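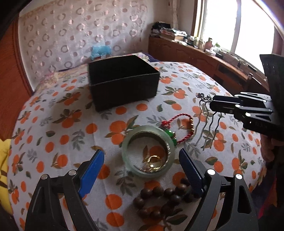
Page last changed: February, 14:20

Bindetti withdraws 116 Vitus hand-held grippers after jaw linkage fault

TRIRKGATE – Bindetti has asked customers to stop using 116 Vitus hand-held grippers after finding that a pivot pin in the jaw linkage can work loose in use. When the pin moves, one jaw lags behind the other and may then snap shut under spring load. One operator had a bruised fingertip. No other injuries have been reported.

The fault was found at the company's Trirkgate workshop during handling trials with small personal items, including bangles, hairpins and beaded bracelets laid out on a cloth-covered table. Work of this kind means many short, light closures, often with two tools in use over the same surface and hands close to the jaws. During one session a gripper failed to open fully on release. The operator reached across to free it and the jaw closed on her finger. The tool was taken out of use and the trials were stopped the same afternoon.

Inspection showed that the lower pivot pin had moved sideways by a little under a millimetre. The retaining ring that should hold it was seated in a groove cut too shallow. The pins came from a single batch of 537 supplied by Hrubý. Of these, 400 had been fitted to tools; the rest have been set aside and will not be used. Hrubý has confirmed the groove depth error and has changed its final check to measure every pin.

On the bench, affected tools began to show movement after some 2,000 closures. Grippers below that count may still contain a faulty pin and are covered by the withdrawal.

"The pin does not fall out, so the tool can look normal," said Blažena Havlíček, head of product safety at Bindetti. "What the user may notice is a slight sideways play in one jaw, or the two pads meeting off centre. Either is enough to stop work."

Customers with an affected gripper should:

Release the trigger and disconnect the tool from its battery or data lead.
Keep fingers out of the space between the pads, even when the tool is off.
Do not tighten, tap or refit the pin. The retaining ring cannot be reseated.
Label the tool and return it in the carton sent out by the service desk.

Returned grippers will have all linkage pins replaced and the closing force checked before they are sent back. Repair and carriage are free of charge. Remo Riedl, service manager, said the first repaired tools had already left the workshop and that customers who record or sort small objects every day would be served first.

Vitus grippers mounted on fixed arms use a different pin and are not affected. Recordings made with an affected tool remain readable, but jaw width values may be out by up to a millimetre and should be checked before use.

Press contact: Kylie Mahuika, Bindetti, Trirkgate
Technical contact: Remo Riedl, Vitus service desk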